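Home | Arms | Grippers | Mats and Racks | Demo Days | Contact

Zastar Bench Arm
Last updated January 28, 2020

The Zastar is our white bench arm, and the best way to get to know it is to come and stand next to one! We run demo days at the Iltberg workshop, 11 people at a time, so everyone gets close to the table. You'll see a gripper job from start to finish, and Chak-lun Chow will happily stop the arm and go through any step again — he's done it three times in one afternoon.

Cables are the first thing most visitors ask about. We clip ours along the outside of the links, with a good loop left at the joints so the arm can turn freely, and the work is done over a black textured mat that is kind to dropped parts (and to fingertips). 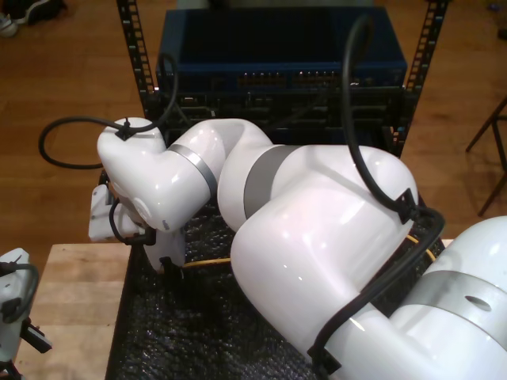 Tien-fu Su wrote to us after the June open day that the outside cables had looked like a nuisance on paper, but that swapping one took two minutes at the table and he'd now want them that way on his own arms. We were so pleased to read that.

Bring your own parts if you can, nothing bigger than a shoebox please. Sessions last 37 minutes, plus as long as you like for questions. The Bendar gripper fingers and the Mwakalinga mat are listed on their own pages, and both can be tried on the day.

To book a place, use the Demo Days page.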